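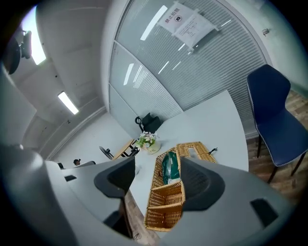
Photo credit: Brultirer

Chapter 17
Hand-Held Grippers as Purchased Equipment

17.1 What the kit contains

A hand-held gripper records how a person does a task so that a robot arm can later be trained to do it. The Likmont kit, used throughout this chapter, is sold as a pair. Each unit has a light gray housing and two dark gray fingers with hollowed inner faces. The operator looks through the gap between the fingers to line up on the work, in this case a woven basket on a white table.

The license covers 20 hours of recording per month. Further hours are bought in blocks of 20. Laing, the reseller, quotes a delivery time of 27 days.

17.2 Two-handed work

Some tasks cannot be recorded with one unit. A hinged lid must often be held while something is placed inside. The test task in this chapter uses a wicker tissue box with a slot in its lid.
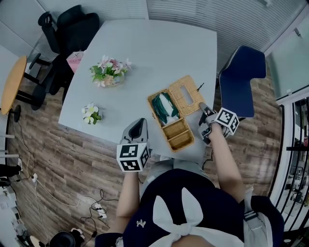
Page last changed: June

A cube with black-and-white tags is mounted on each gripper. Tracking software locates the tags and works out the position of the hand. The operator sits at the near edge of the table and should keep at least one tagged face of each cube clear of sleeves and cables.

The Jastach kit, reviewed in Section 17.4, is priced per unit. Buyers comparing the two should work out the cost of a pair before reading the tables.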